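Search this site Enter keywords Go

Kastus Sets Out Equipment Plan and Budget Schedule for Two-Arm Handling Cells

Purchase will proceed in two stages; integration and spares to be priced as separate lines

Kastus, a contract packer of small retail goods, has approved a plan for the purchase of automated handling equipment at its Erkdale site. The plan covers bench-mounted two-arm cells for sorting, folding and tray loading. It sets the number of cells, the order in which they will be bought, the items to be quoted separately and the conditions under which the second stage may be released.

A total of 6 cells is planned. Two will be ordered in the first stage and the remaining four in the second. Each cell comprises two arms, two grippers, a common mounting rail, an enclosure, wrist cameras, cabling and a control computer. The company will buy each cell as a complete assembly from one integrator, Nowakowski, and will not source arms and enclosures under separate contracts.

"The arm price is the figure everyone asks for first, and it is less than half of what we will spend on a cell," said Lucyna Wróbel, head of capital planning at Kastus. "We asked for every quotation to be broken down to the same list of lines. Two of the bids we received could not be compared until that was done."
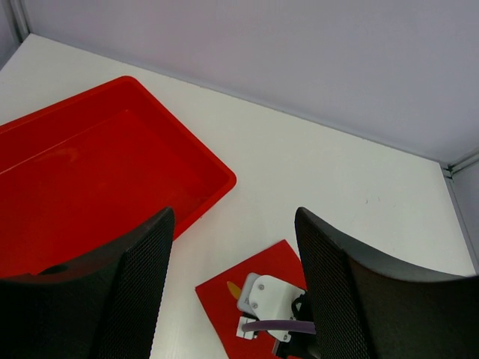

Gripper fingers are treated in the plan as consumable parts and carry their own budget line. Pads wear at different rates depending on the goods handled, and a cell that handles card stock in the morning may handle fabric in the afternoon. The specification calls for dark, curved fingers with a fine diamond-mesh texture on the inner faces, and for the fingers to be replaceable without removing the gripper from the wrist. Flat items lying directly on the tabletop, such as a red card, are listed in the acceptance schedule as a separate class of goods from items presented in a tray. The two classes will be quoted with separate cycle times. Kastus will hold 21 pairs of spare fingers in stores once both stages are complete, with the reorder level to be fixed after the first wear inspection.

The working surface and walls of the enclosure are also specified. Tabletops are to be white and wall panels light gray or a similar pale shade, so that vision settings can be copied from one cell to the next with little adjustment. Surface marks are permitted within a stated limit. Panels must be removable by one person using hand tools, and replacement panels must be available for the full service period.

Budget treatment

The approved budget is divided into five headings: equipment, integration, site work, training and spares. Site work includes power distribution, compressed air isolation at the former packing benches and floor marking. No compressed air is required by the cells themselves. Existing lines will be capped and left in place.

Integration is priced at a fixed sum per cell for the first stage. For the second stage Nowakowski has agreed to a lower sum, on the condition that the cell layout does not change. Any change to rail length, arm spacing or camera bracket position will return the affected cell to the first-stage rate. Bartosz Żak, integration manager at Nowakowski, said the condition reflects the engineering hours involved.

"Moving a bracket is a short job. Rechecking the calibration, the cable route and the reach of both arms afterward takes considerably longer, and it has to be done each time," Żak said.

Training is budgeted at 1248 staff hours over both stages. The hours cover operation, routine inspection, finger replacement and recovery after a stop. Programming of new goods will remain with the integrator during the first year and will be charged by the day under a call-off agreement. Kastus intends to train its own programming staff after that, and the cost will be carried in a later budget.

Depreciation will be taken over seven years for arms, rails and enclosures and over three years for control computers and cameras. Grippers will be depreciated with the arms. Fingers and cables will be expensed when issued from stores.

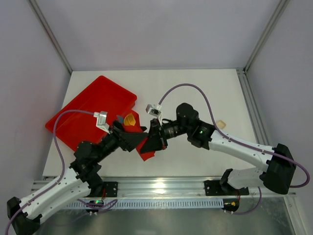
ERKDALE, 17 Jul 2019 – Kastus today also released the reference layout on which quotations for the second stage will be based. The layout places both arms on one aluminum rail along the near edge of the table, each on its own black mounting plate, with a slotted gray cable duct in front of the rail. The grippers must be able to meet near the center of the table and hold one piece of cloth between them. This shared reach requirement determines the spacing of the mounting plates and, in turn, the size of the enclosure.

Cables to the wrist cameras are to run down the side of each arm with enough slack for full wrist rotation. Loop length is to be recorded on the cell drawing. The plan allows for one complete cable replacement per arm per year, a figure which Kastus will review against stores records.

Release of second-stage funds depends on results from the first two cells. Each must complete an acceptance run of 1522 handling cycles on mixed goods, with stops logged by cause. Stops attributed to presentation of goods will be reported separately from stops attributed to equipment. If either cell fails the run, Nowakowski may repeat it once at its own cost. A second failure suspends the order.

Waldemar Szczepańska, operations manager at Kastus, said the company had chosen not to set a fixed payback date. "Our volumes vary by contract. We have set a cost per handled item instead, and the cells will be measured against that every month," he said.

The second-stage decision is scheduled for April. Kastus has reserved floor space for all planned cells and does not intend to lease additional space.

About Kastus

Kastus provides sorting, kitting and packing services for suppliers of stationery, textiles and household goods.

Contact: Nattawut Ruangrit, press office, Kastus, Erkdale

Reader comments (3)

Z. Śliwiński
Does the fixed integration sum include the safety assessment? We had that quoted as an extra and it came in after the budget was closed.

benchfitter
Three years on the control computers seems short to me. Ours are on year five. Cameras I would agree with.

Dramwood Stores
Would like to know what they pay per pair of fingers. Also whether the 21 pairs are all one type or split by goods. We carry two types and always run out of the same one.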